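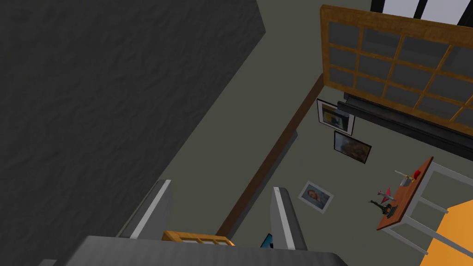

From: Lama Rawashdeh
To: manip-users
Date: Jun 23, 2022
Subject: Re: Pastico trial, is anyone buying?

Rami Nseir wrote:

> Has anyone here gone past the demo with Pastico? We had the call with
> Lerneston last week and I came away pretty impressed. You get the
> furnished rooms, the gripper models, the wrist view, and a task
> generator that puts props on tables and writes the instructions for
> you. They say a policy trained only on their rooms will carry over to
> a real arm "with minimal tuning." The price is $300 a seat per month
> and there are 40 rooms in the base pack.
>
> Our alternative is what we do now, which means Khalil and two students
> teleoperating the real arm until their wrists give out. If Pastico
> replaces even half of that it pays for itself by July. Ziad is
> against it but Ziad is against everything. I need to tell Damari
> something soon because the budget line is theirs.
>
> Specific things I'd like to know:
>
> Does the contact behave?
> Is the wrist view any good for training?
> How hard is it to get your own gripper in?
>
> Rami

Rami,

We did the trial at Shboul and I'm the one who ended up running it, so I'll go in your order. Short version: I would not sign for a year. I might sign for a month if they let you, and last I asked they wouldn't.

Contact. Boxes are fine. Push a box, it slides, it stops about where you'd think. Anything thin or with holes in it is another matter. We ran 237 pick attempts with the stock two-finger gripper on their small props, using their own scripted controller, no learning involved. 69 ended with the prop lifted and held. I can live with a low number if the failures look like real failures, the kind you could learn from. A lot of these didn't. The fingers close, the prop shivers, and then it's on the other side of the room. The worst were the little open wooden frames. I wrote to support and got a reply suggesting a smaller time step. I made the time step smaller. The runs got slower and the props still left.

Duarte Carvalho thinks the collision shapes on those are simple hulls, with the openings filled in. He couldn't confirm it because the prop files are packed and you can't open them on a trial license. When I asked Lerneston directly, they said the shapes were "optimized." Draw your own conclusions, but get a straight answer in writing before you pay.

Wrist view. It depends what you want from it. Sitting in the demo, I also thought it looked good. Then you dump a few thousand frames and go through them at your desk. The renders I kept going back to have the gripper at the bottom, all gray with a pale stripe down the inside of each finger, a little orange wooden lattice piece between the fingers, and then a big mottled charcoal surface taking up the upper left. I'm sure there are kitchens and offices where a camera gets that much of one dark surface. But if you care about where the target sits relative to the table, you're throwing away a lot of pixels. The camera mount can be moved, to be fair. It's a config line. What you can't do is ask the generator to reject starts where the view is useless, so you write that filter yourself. We did, and it took Duarte most of a week.

The rooms themselves are a mixed bag. The wood grain is nice, and somebody spent time on windows. The pictures on the walls are blurry, and so is the portrait, which doesn't matter for grasping but tells you something about the texture budget. It does matter when your props come from the same place. On one of the small tables there's a clear glass thing with a thin yellow-tipped stem, and two of us looked at it from the wrist view and couldn't agree on what it was. Now imagine the generator has written an instruction naming it. I'd want to know what your labelers make of that before I trained a language-conditioned anything on it. The pink and gray airplane (or dart, we argued about that one too) has the same problem.

Lighting randomization is in the menu and it works. Texture randomization is in the menu and is an add-on. Read the quote again.

Your own gripper. The documentation says an afternoon. Khalil Khoury may be quicker than me, but for us it was closer to two weeks, and most of that went on the finger pads. Their importer takes your geometry and then quietly replaces the pad friction with its default. There's no warning. We found out by setting the friction to something ridiculous and seeing no change at all. There is an override now, I'm told, in the build after the one we had. I haven't tried it.

On transfer, which I think is the claim you're really being sold. I asked three times for a table of results: which arm, which tasks, how many real trials, what "minimal tuning" came to in real demonstrations. I got a video each time. The same video, as far as I could tell, with a different title card. Maybe the numbers exist and the salesperson doesn't have them. I'd be happy to be wrong here, and if Lerneston has someone on this list, please post them.

What we saw ourselves isn't a fair test and I don't want it quoted as one. We trained on their rooms, put it on our arm, and it reached toward the right side of the table and closed its fingers on air. Adding real demos fixed a good part of it. Adding the same real demos to a network with no Pastico pretraining fixed a good part of it too. The gap between the two was small enough that I wouldn't bet a seat license on it, and we didn't run enough trials to say more than that.

Things I did like, so this isn't all complaint. Install was painless. It runs headless without drama. Resetting a scene is fast, much faster than walking over and putting the props back. For debugging a perception pipeline, checking that your frames and transforms line up, it's pleasant to use, and if that were how they sold it I'd be more generous. Ziad Hourani may be against everything, but if his worry is that you'll stop teleoperating on the strength of a demo call, I'm with Ziad.

If you go ahead anyway, I'd ask for:

- a trial with the prop files unpacked
- monthly billing with no minimum
- the friction override shown working on your gripper, on your machine
- texture randomization included in the base price
- the real-arm numbers, with the failures left in

I'd also make them run the open wooden frame on the call. Ask them to pick it up ten times and don't let them choose the starting pose.

I can send you the start filter and our logs if Damari wants something to look at. The logs are ugly and the column names are mine. Our trial license ran out, so I can't rerun anything, but every attempt is in there with its seed.

Has anyone else got the newer build? I'd like to hear whether the thin props behave any better, particularly from somebody who didn't use the scripted controller.

Lama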